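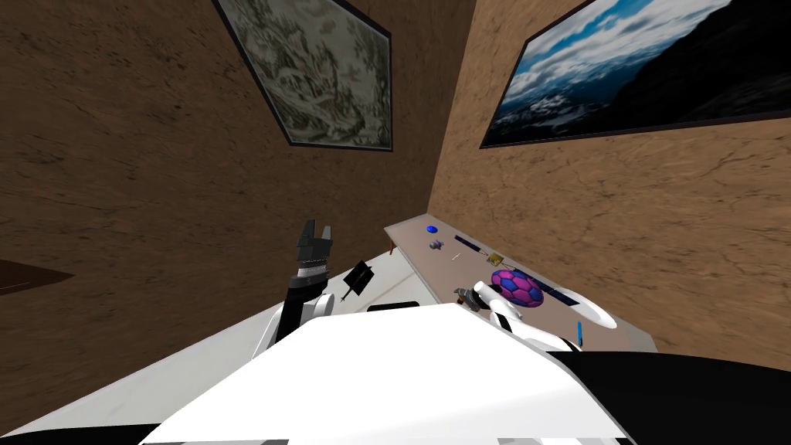 **Figure 7.1** The simulated workcell at an oblique camera angle, with both arms of the robot and the counter of small objects.

# Chapter 7: Planning Motion for Two Arms

The preceding chapters treated a single arm as a chain of joints moving through free space. A robot with two arms presents a harder problem. Each arm is an obstacle to the other, and both must avoid the body that carries them. In Figure 7.1 the right arm has its gripper at the counter, among items that include a patterned ball and a slender blue upright stick, while the gripper of the left arm points upwards. A planner must account for every link of both arms, whichever of them is doing the work.

This chapter uses the Koubek planning library together with the Fandow simulator. Readers who completed the exercises in Chapter 6 will already have both installed. The scene files are supplied in the Rurneck folder of the course materials and should be loaded without alteration until Section 7.4.

## 7.1 The planning query

A planning query consists of a start posture, a goal and a description of the surroundings. The goal may be given as a set of joint angles or as a position and orientation of the gripper. In the second case the software must first find joint angles that satisfy it, and there may be many such solutions or none.

The planner then samples postures at random, discards those in collision and joins the remainder into a path. By default Koubek stops after 920 samples. The limit may be raised, at a cost in computing time.

Collision checking accounts for most of that cost. In the worked example that follows, the planner makes 466 checks before it returns a path of 100 points. Section 7.2 explains how simplified shapes may be substituted for the detailed surfaces of the links, and how large a safety margin the substitution requires.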